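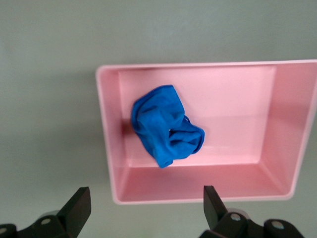
Cloths and trays: how I store and rotate cleaning cloths

Jul 19, 2020

I wrote a post about mop heads in the spring and the replies were mostly about cloths. Noémi Hajdu wanted to know how many I keep, where they live between uses, and whether fabric softener is as bad as people claim. The answers got too long for the comments.

The stock

I own 24 microfiber cloths. They came in two packs from Magbanua, bought a year apart, and the second pack is slightly thinner than the first. The edges are overlocked on both. I weighed one of each on the kitchen scale and the difference was 7 grams. In use I notice it only on windows, where the thinner cloth leaves less lint at the corners.

Color is assigned by room. Blue is kitchen and desk, green is bathroom, gray is floors and anything outside. I had a yellow group for windows but dropped it, as the yellow ones picked up stains that did not wash out and I could no longer tell a clean one from a dirty one.

The tray

Each area has one shallow tray. The kitchen one is pink plastic, rectangular, with a flat floor and walls that slope a little. A used cloth goes in the tray and stays there until the evening. It is not folded. A folded damp cloth dries from the outside and stays wet in the middle, and by the next morning it smells. A crumpled cloth has more exposed surface. Hanging is better still, but I do not have a rail near the counter and I do not want one over the sink.

I tried three other containers before this.

A deep bin. Cloths went to the bottom and stayed there. I found one after a week that had to be thrown out.

A wire basket from Sindeo. Good airflow, but it dripped on the counter, so it needed a plate under it, and then the plate needed cleaning.

A lidded box. No airflow at all. Two days was enough to produce a smell that survived a hot wash.

A shallow tray has less airflow than wire, but it catches the drips and it can be wiped out in one pass. Sloped walls help with this. On a tray with vertical walls the crumbs collect in the corner where the wall meets the floor and have to be dug out with a fingernail. Light plastic also shows dirt early, which I count as an advantage. My old tray was dark brown and I cleaned it perhaps once a month.

Daily routine

1. Take a clean cloth from the drawer in the morning. Fold it in quarters for wiping, which gives eight usable faces.

2. Use it damp for counters and table. Turn to a new face when the current one starts to smear.

3. Rinse under warm water, wring hard, and drop it in the tray.

4. In the evening, move it to the laundry bag. Rinse the tray, wipe it, and leave it upside down overnight on the drainer.

On days when I cook with raw meat I use a second cloth for that job and it goes straight to the bag without a stop in the tray.

Washing

One load a week, cloths only. I wash at 60 °C with ordinary liquid detergent, half the dose printed on the bottle. Cotton towels in the same load shed lint and the microfiber holds on to it, so the towels go separately. My machine's 60 degree program runs 168 minutes, so I start it before lunch and do not think about it.

On the softener question: I ran a small test. Two blue cloths from the same pack, one washed with softener and one without, for seven washes. Then I poured 50 ml of water on the counter and wiped once with each cloth, dry. The untreated cloth took up nearly all of it. The treated one pushed a visible bead ahead of itself and left a wet track. I repeated it the next day with the same result. Two cloths is a small sample, but the difference was large enough that I stopped there. The treated cloth recovered partly after several washes without softener and is now used on the bicycle.

Drying is on a rack indoors. The dryer at low heat also works. High heat made the edges of an older cloth stiff, and a stiff edge can leave fine marks on glossy plastic.

When to retire one

I use three criteria. The cloth no longer grips dry skin when I drag it over my palm. It leaves streaks on the kitchen window with plain water. Or it still smells when wet, straight after a wash. Any one of these moves it to the gray group, regardless of color, marked with a cut corner. After the gray group it goes in the trash.

In July so far I have moved two. Both were from the first pack, so they lasted longer than I had planned for.

Open points

The laundry bag is the weak part of the system. Mine is cotton, and a damp cloth that goes in on Monday sits against the others until the wash on Saturday. Nele Rathjen suggested a mesh bag on a hook, and she uses one by Dasis that has a drawstring and a flat bottom. I have ordered the small size and will run it for a month before changing anything else.

I also want a second tray for the desk, where the cloth currently lies on the windowsill. Lorkov has one in a similar format, though the product page gives the outer dimensions only and I need the inner floor size. I have written to ask. If they reply I will add the numbers to this post.

Comments are open. If you have measured drying times for cloths in different containers, please include room temperature and humidity, as I would like to compare them with mine.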